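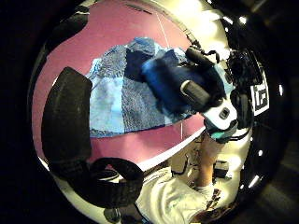 How do you sort blue scraps when they all look like the same blue?

Put them in piles by weight first and worry about color afterward. Denim and anything close to it goes in one pile, shirt cotton in another, knits in a third. I was sorting by shade for years and kept ending up with quilt blocks that puckered where a thin piece met a thick one.

After that I split each pile into light, medium and dark. Navy gets pulled out early, before I look at anything else. A dark cloth lying across the pale ones makes them all seem lighter than they are, and I have cut the wrong piece that way more than once.

Knits I mostly keep out of quilts. They stretch when you sew them to a woven. Ute Strobel backs hers with light interfacing and gets away with it, but I don't have the patience.

Anything smaller than my hand goes in the stuffing bag. The rest gets pressed and folded. I stopped at 50 pieces on Monday and still had part of the bag left, mostly light blue. The next quilt needs 230 squares, so I will be cutting through October. If anyone local has old denim they don't want, I can use it.

Contact | Copyright Ashton Tipoki | Back to top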